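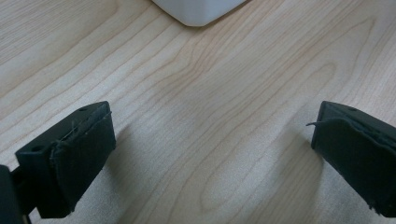

The Ostermann open day began at 10 with coffee, which was good, and a welcome speech, which was long. There were 46 of us on the Clutevbridge tour, most of us there for wood and a few clearly there for the pastries.

Our guide was Dzintra Sepp, who has been finishing tabletops for 22 years and strokes every one she walks past the way other people pat dogs. She had us do the same. Pale tops are the big seller this year, she said, and customers want the grain to show but would prefer it to behave. They send back tops for being "too wavy." She looked personally wounded by this.

The sanding room was loud and we were moved through it quickly. The finishing room was quiet and we stayed there far too long, tilting our heads to catch the light on matte surfaces and murmuring. A man behind me asked what happens if you put a hot mug down. Dzintra told him to buy a coaster.

Lunch was soup in the yard. The factory shop afterward had one small table I wanted very much, priced at $1000, and a cutting board at $245 that I picked up and set back down with great care. I went home with a tin of wax. I own nothing to put it on.

The next open day is in September. Parking is behind the drying shed, and fills up early.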